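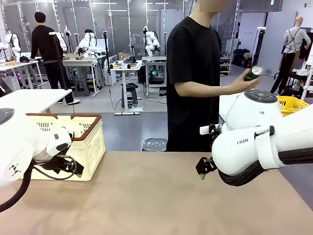 Noise floor jumps when the LED lighting comes on

stoica_bench
Jul 14, 2025
Measuring a load cell amp in a shared hall. With the overhead LED fixtures off I get 4 counts of noise peak to peak. With them on, 34. Shielded cable, shield grounded at both ends. Supply is a Proldale linear unit. Filter is a single RC stage at the input.

mk_irkari
Lift the shield at the sensor end. Grounding both ends gives you a loop, and LED drivers put a lot of current into the ground conductor.

tallow
Disagree. Lifting one end fixes hum at line frequency. Driver noise is mostly well above that, and at those frequencies you want both ends bonded. Look at the spectrum before cutting anything.

stoica_bench
Spectrum shows a main peak at 18 kHz and smaller ones above it. Almost nothing at 60 Hz.
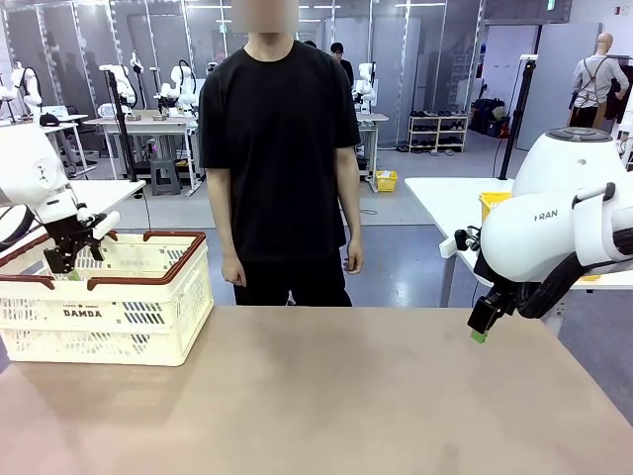 Cable run is 3 meters, parallel to the lighting feed for most of that.

tallow
Then it isn't a ground loop. Move the cable away from the feed and cross it at a right angle where you have to cross.

mk_irkari
A loop can carry 18 kHz too. Lifting the shield takes a minute and can be undone.

sirnis_user
Your RC corner matters more than either. What values? If it sits above 18 kHz, the converter is aliasing the peak down into your band.

stoica_bench
Corner is at 34 kHz, so yes. Rerouted the cable first and got down to 18 counts. Lifting the shield made no difference, so I put it back. Changing the capacitor next.

mk_irkari
Fair enough. Post the number with the new cap.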